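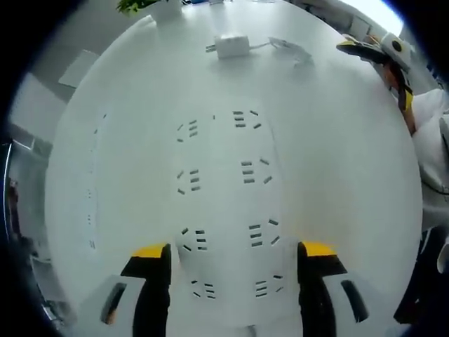 Sun 25 January

Started on the mains side of the table this morning, having put it off since the move from the Zarnness office. The rule I set in the last entry was that nothing goes back under the desks until it has been looked at, given a label and written into the list. That rule has held for the monitors and the network switches. It has not held for adapters, which have been going in and out of the Jelton boxes all week without anyone writing anything down, me included.

Meter in the riser cupboard read 3,226 before I began. I note it only so that there is a figure to compare with in April, when the whole floor will be in use and someone will ask what the desks draw.

Method as follows. Each power strip is unplugged, wiped with a dry cloth, turned over and read. The rating on the underside goes into column three of the list, the lead length into column four. I then try one known good plug in every outlet, one after another, and feel for grip. A socket that lets the plug drop under its own weight fails the strip. I don't try to repair strips. They go into the red crate and the list says so.

The adapters get the same treatment, with the addition of the output figure, which is always printed in the smallest type and usually in pale grey. I used the magnifier from the soldering kit. Reading glasses would do the same job with less bending.

The order of work changed slightly after the first half hour. I had been doing all the strips first and then all the adapters, which meant the strips were put away by the time I wanted one to test an adapter in. Now I keep the wide strip out on the table until the end and run everything past it. It has its outlets in two rows, and a blocky adapter placed in one row can overhang the outlet next to it. Worth knowing before the desks are laid out – a strip with seven outlets on paper may give you five in use. 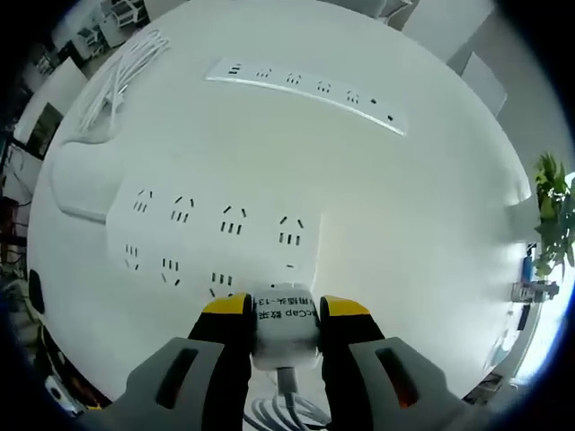
Small white adapter at the wide strip, slim strip further back. Lettering on the adapter runs sideways.

The slim strip is a different matter. One row of sockets, long thin body, and it sits better behind a monitor than the wide one ever will. Its drawback is that it slides. On the old desks at Zarnness it was held by a strip of hook tape, which left glue on everything, and I would sooner use two screws and the bracket that came with the Kornska desks. I found one bracket. The other must be in the box marked KITCHEN, with the rest of the things that are not for the kitchen.

Lead lengths are worse than I expected. The leads on the strips were bought at different times by different people, and the desk island needs 305 cm from the floor box to the far leg if the lead is run properly down the tray. Only the newer leads reach. The older ones would reach if taken straight across the floor, and I am not doing that. I have marked the short ones WALL ONLY on the list and will put them along the side where the sockets are in the skirting.

On the question of labels. The ones from the label printer peel off anything with a rounded corner within a month, more quickly if the adapter runs warm. The wrap-round type from Bako stay on, but only on the cable, so the label and the adapter part company as soon as someone swaps the cable. I have settled on both: a number on the body, the same number on the cable, and if the two disagree the body wins. Existing printed text is left alone. Where an adapter already carries its own number I copy that into the list and don't issue a second one. Two numbering schemes on one small white block would be worse than none.

Stopped for tea at eleven. Watered the plant while the kettle was on, keeping the jug well away from the strips. It wants turning round so that the other side gets the window for a while, but it can wait until the table is clear.

Cables after that. My practice so far has been to coil anything over a metre, tie it once and lay it flat, and to leave the short ones straight in a tray. The tied coils are all white, more or less the same size, and impossible to tell apart once they are in a heap. This needs a better answer than I have at present. Coloured ties would help. We have black ones and a great many of them.
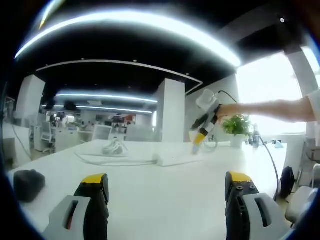
A comment left under last week's entry took issue with the coiling. The writer's point was that winding thin flex tightly round the hand puts a twist into every turn, that the copper goes first at the plug end, and that a loose coil as wide as a dinner plate will outlast a neat one by years. The comment also asked why I was keeping spare cables at all once every desk had its own.

The first point I accept. I undid three of the tightest coils and rewound them wider, alternating the turns, and they now lie flatter and take up twice the space in the drawer. On the second point, the spares are kept because cables fail more often than adapters do, and a dead cable on an otherwise sound adapter is how good adapters end up in the bin. I will keep one spare for every four in use and let the rest go.

Loads next. I added up the outputs for one desk as it will be set up, monitor and laptop and lamp and whatever is charging, and allowed 80 watts as the margin on top. Even so the total for the island is well inside what the wide strip is rated for. The limit will be the number of outlets and the shape of the plugs. Hence the business of trying every block in every position, which is tedious and has no short cut that I can find.
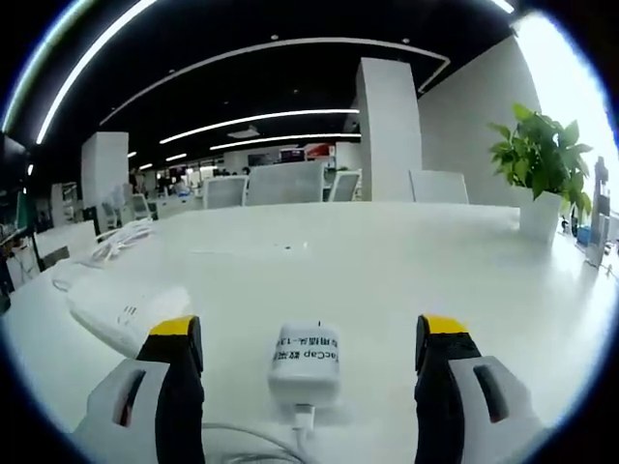
Upright blocks with the cable leaving at the bottom are the easiest to place, provided there is clearance beneath. The cable wants room to bend, and if the strip is pushed against the desk leg it gets none. I have added a column for cable exit – bottom, side or end – and went back over the ones already done to fill it in. That took longer than the original pass, as such things do.

The list is now complete for strips and complete for adapters except those still in the second Jelton box, which I have not opened. Cables are sorted into keep and go, tied loosely, not yet labelled. Red crate is by the door for the electrical recycling and should not be raided for parts.

To do: find the other bracket. Order coloured ties from Bako, four colours, the reusable kind. Check the floor box lid closes with two plugs in it. Move the chairs back round the island once the leads are in the tray. Turn the plant.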